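Bench Tips: Choosing and Setting Up Gripper Fingers for Produce

Workshop notes, kitchen handling section. Updated November.

These tips are for people who already have a small arm on a bench and want it to pick up vegetables without bruising them or dropping them on the floor. They come out of a comparison of two finger sets, the Staltness ribbed finger and the Kerkden flat pad, run on the same arm with the same controller. The full log is 2,391 grasps. Most of what follows applies to other fingers too.

Pick test items that are awkward

A block or a tennis ball will make any finger look good. Use one item with a taper, one long item with a slick skin, and one soft item that changes shape when touched. We settled on a yellow squash, a cucumber and a zippered fabric bag. Keep the same items for both finger sets, and swap the fingers instead of swapping the vegetables. Set the items close together. A drawer or a shopping bag does not leave a hand's width of clear space on every side, and a finger that only works in the open is not much use in a kitchen. 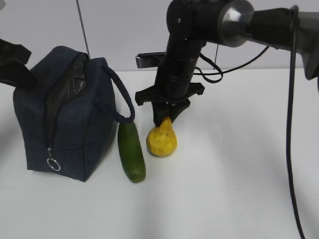 Fingers at the neck of the squash, with the cucumber and the bag alongside.

Where to hold a tapered item

The neck of a squash is the tempting place to grab. It is narrow, it fits between the fingers at a small opening, and it keeps the hand clear of whatever is next to it. The trouble is the slope. Closing force on a taper pushes the item down and out, and flat pads let go first. With the Kerkden pads we had to drop the approach height until the pads were level with the shoulder of the squash. The Staltness ribs held on the neck at the same force setting, although a heavier squash would still swing during a fast move.

If you have to use the neck, cut the travel speed to 85 mm per second for the first part of the lift and go back to normal speed after that. Do not make up for a poor hold by adding force. The skin marks well before the hold improves.

Setting the force limit

Start low and go up in small steps. On the Virág controller the limit is a plain number with no unit, and 311 was the lowest value that held the squash through a full lift and a turn of the wrist. The cucumber needed more. Write down the value for each item and each finger set, and tape the list to the bench. Settings stored only in the controller have a way of being overwritten by the next person.

Reset the zero after every finger change. A new set of fingers weighs a little more or less than the last one, and the reading drifts enough to matter at the low end.

Wrist camera or fixed camera

Use both if the budget allows. The fixed camera is better for judging height and for working out afterward why a pick failed. The wrist camera is better for centering.

Check that both fingertips are in the wrist view when the hand is open. If they are not, tilt the camera bracket until they are, and then lock the screw. With the tips in view you can line up an item by the gaps on either side of it, and an error in sideways position is plain before the hand closes.
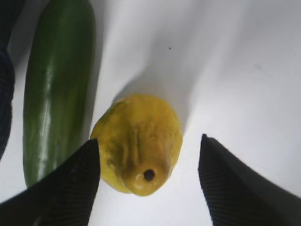
Watch the neighbor as well as the target. Boglárka Bíró, who ran the second half of the log, found that most of the bad picks on the squash came from one finger landing on the item next to it. Her fix was to turn the wrist so the fingers came down in line with the gap, and to open the hand only as far as needed. A hand opened to full width every time will hit something.

Shadows on a white top

A matte white surface is easy to clean and gives good contrast for dark items, but the arm throws a soft shadow across it on the way down. The detection software we used (Jutdale, default settings) sometimes drew the outline of an item with part of the shadow included - and then the center point was off. Two things helped. One was a second lamp on the opposite side of the bench. The other was taking the position reading before the arm moved in.

Cables

Leave enough slack for the wrist to turn both ways, and run the full range by hand before starting a program. Prasert Saengthong ties the wrist cable at one point only and leaves a loop, which has lasted better than our earlier method of tying it flat along the link.

Cleaning ribbed fingers

Ribs collect residue. Brush along the grooves with an old toothbrush and dish soap, rinse, and dry before refitting. We clean every 600 grasps, and sooner if the produce has split. Flat pads only need a wipe, and for a bench that handles a lot of soft fruit that may settle the choice.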